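Istia bench notebook, June
Gripper 4, slow release / no release on cloth

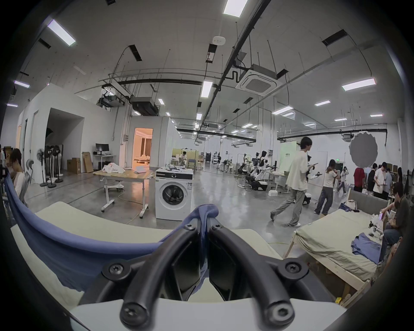 Started the fault log at 9:40 after the second no-release of the morning. Symptom is the same as last week on this unit: trigger is let all the way out, the fingers start to open, then stop short and hang there. The cloth stays in the jaws. A second squeeze and let-go usually clears it, but by then the take is spoiled, and the width trace shows a flat shelf where it should run straight up to full open.

It only happens with cloth. I ran the same unit on foam blocks for most of an hour and could not get it to stick once. With shirts it comes and goes. Thin single layers are fine. Bunched fabric, where there is a fold between the fingers and more of it pushed up toward the pivot, is where it goes wrong.

Numbers from the log. Session total on unit 4 is 415 grasps, all garments, bed and table combined. Of those, 11 are flagged as no-release. I went through the flagged ones by hand, and every one is a bunched grasp with the jaw well loaded. None are from the flat-fold part of the task.

First guess was the return spring. Pulled it and compared it with one from the spares drawer. Same free length, no visible set. Put the spare in anyway and got a hang on the ninth grasp. Spring ruled out, old one bagged and labeled.

Second guess was the encoder, i.e. the fingers are opening and the trace is wrong. Ruled out by eye. You can see the fingers stop.

Third guess, and the one I am sticking with for now: lint. Took the cover off and found a felt of blue fiber packed on the inner side of the pivot, plus a few threads wound on the left shaft. Cleared it with tweezers and a dry brush. Did 90 grasps on the same kind of bunched load after cleaning and got no hangs. That is not enough to close it at the rate we were seeing, but it is better than anything else I tried.

The Drellach units have a small skirt over the pivot and have not shown this. Ours do not have the skirt. The drawing for it exists in the Vasitus folder, but the hole spacing is for the older plate, so it will need to be redrawn before anyone prints it.

Safety note, because this came close to being a separate entry. On the last hang before lunch I reached in with my free hand to pull the cloth out, trigger released, power still on. The fingers let go with a snap and closed the rest of the way open in one go, if that makes sense, i.e. the jam broke and the spring dumped all at once. Caught the side of my thumb against the housing. No cut, red mark only. Reported it on the near-miss sheet.

So until the skirt is on:
Do not pull cloth out of a hung jaw by hand. Squeeze and release again first.
If it still will not open, power off, lay the unit down on a table, then work the cloth out from the tip end.
No fingers between the jaw and the housing at any time, powered or not. The spring does not care about the power switch.

Also note that the screws at the top of the mechanism were not all at the same torque when I opened it. One turned with almost no effort. I do not think it is the cause, since the fingers were not rubbing on anything, but I may have changed two things at once by tightening it along with the cleaning. Should have done them one at a time. To separate them I would have to back the screw off again and run another set, and I would like to do that before we blame the lint in writing.

Data handling: flagged takes are moved to the hold folder, not deleted. The Miyazaki set was collected with this same unit and nobody was looking for the shelf in the trace then, so that needs a pass too. The check is simple. Look for width holding steady below full open while the trigger reads zero. I have a script that finds most of them but it misses the short ones.

To do
Back off screw, repeat bunched set, compare
Redraw skirt for the current plate
Brush out pivots on the other units before the next garment session
Run the shelf check on the Miyazaki set
Order springs, we are down to the last spare

16:20, unit 4 tagged out and on the repair shelf. Cover is off, screws are in the cup next to it.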